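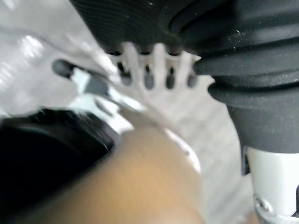

Black ribbed folds seen close up

Vusville moves HR records to Donati

Vusville will move its staff records to the Donati HR system in February. The change covers about 3000 current and former employees and replaces 37 separate spreadsheets.
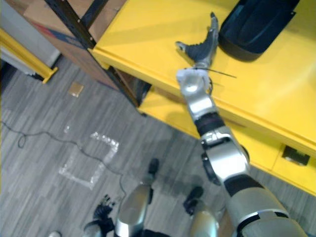

Silver arm and yellow table

Job history, pay grade and supervisor data will be converted first. Case notes will stay in the old system – read-only – for nine months.

"Managers will run their own reports," said project lead Souad Erraji.

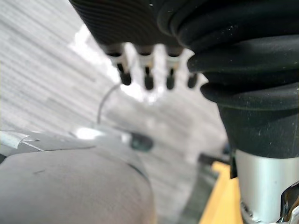

Black rubber bellows over a silver metal cylinder

Training starts Wednesday at the Kostirdale office. Press contact: Peter Kolář, Vusville.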